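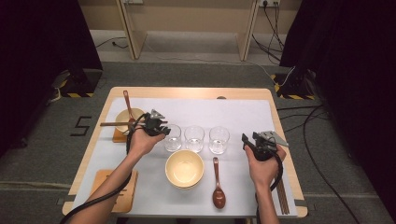
A reader of the Kutmont trade bulletin wrote in June to ask why a bowl and spoon sold together so rarely fit together on the table, and whether any maker of everyday tableware checks a place setting as a whole before it goes into a carton. The letter noted that a spoon too long for its bowl will tip out when the bowl is moved, and that a coaster chosen for looks is often narrower than the foot of the bowl it has to carry.

Kutmont today announced the Tirnden table range, a coordinated line of bowls, wooden spoons, chopsticks, coasters and short glass tumblers intended for small dining tables. The range was developed with the design office Pasenmont and will be distributed by Wegener. It consists of 9 stock items, each sold singly and in sets.

The range addresses the point raised in the letter by fixing the dimensions of the pieces in relation to one another. Previous Kutmont lines were specified item by item. For Tirnden, Pasenmont drew up a single dimension sheet covering foot diameter, rim diameter, utensil length and stacking height, and no piece was released for production until it had been checked against the others on that sheet.

Bowls

Tirnden bowls are ceramic, glazed in cream, and come in two sizes. The smaller bowl is intended for rice, soup and single portions. The larger is a shared bowl for salad, noodles or fruit. Both have an unglazed foot ring, ground flat after firing. The foot ring of the smaller bowl seats inside the edge of the Tirnden coaster with a clearance of 9 millimeters on all sides. The larger bowl is designed to stand directly on the table or on a cloth and has no matching coaster.

Rim width was set so that a pair of chopsticks can rest across the smaller bowl without rolling. Pasenmont tested round, square and tapered chopsticks during development. The square-shouldered pattern was adopted. Buyers who already own round chopsticks may find that they move when the table is bumped, and a separate rest is recommended in that case.

Both bowls are suitable for dishwashers and microwave ovens. They are not suitable for direct flame or for use under a broiler.

Wooden utensils

The spoon is cut from a single blank and finished with food-safe oil. One pattern serves both bowls. Overall length is 180 millimeters, measured from the tip of the handle to the front edge of the spoon. At this length the spoon leans in the smaller bowl with its handle clear of the rim and stays in place when the bowl is lifted level. An earlier sample was longer and was withdrawn.

Wooden items should be washed by hand, dried upright and oiled when the surface begins to look pale. Color varies between blanks and will deepen with use. Kutmont does not match spoons for color within a set, and variation is not treated as a fault under the warranty.

Glassware

The Tirnden tumbler is a short, clear drinking glass with a thick base. The weight of the base lowers the center of gravity and makes the glass harder to knock over on an uneven cloth. The wall is plain, without pattern or printed mark. The capacity line used on earlier Kutmont glassware has been removed.

Tumblers are packed upright in divided cartons. They do not stack, and retailers are asked not to nest them for display. Contact between the base of one glass and the inner wall of another was the main cause of returns on the previous line.

Table layout

Pasenmont used a table with a top length of 800 millimeters as the reference surface for the range. All set sizes are planned so that the contents can be laid out on a table of that length with room left for serving. Suggested layouts are printed inside the lid of each carton. The standard layout places the tumblers in a row across the middle of the table, with the bowls on either side of the row and the spoons laid parallel to the short edge.

The layouts assume a cloth or sheet under the pieces. Kutmont recommends a plain, washable cloth with a close weave. On bare wood the foot ring of the larger bowl can mark a soft finish — a felt pad is available as a spare part and can be ordered through Wegener.

Packaging

Cartons are made from uncoated board with molded pulp inserts and contain no plastic film. Each insert is shaped for one item and carries the item number on its underside, so that a carton can be repacked after a move or for storage. Inserts for the two bowl sizes are not interchangeable. Wooden utensils are wrapped in paper and travel in the channel along the side of the carton.

Individual replacement pieces will be offered for as long as the range remains in production. A customer who breaks one tumbler or loses one spoon can order a single item under its own number. The coaster is also sold separately and fits the smaller bowl only.

Availability

The first production run is 926 cartons. Wegener will supply retailers from existing stock on a first-ordered basis, and a second run is scheduled once the first has been allocated. Sample cartons can be requested by retailers with an open Wegener account and must be returned complete, including inserts. Samples with missing or damaged pieces will be invoiced at the trade rate.

Dimension sheets, care instructions and carton drawings are available from Kutmont on request. The care instructions are also included in every carton, on the reverse of the layout card — retailers selling single items should supply a copy with each wooden piece.

About Kutmont

Kutmont makes ceramic and wooden tableware for household use and supplies independent kitchen and home goods stores. Glassware sold under the Kutmont name is produced to its specification by outside suppliers. Wegener has handled distribution for the company's tableware lines since the launch of its first bowl series.

Trade inquiries: Wegener, tableware desk
Product and care inquiries: Kutmont, customer office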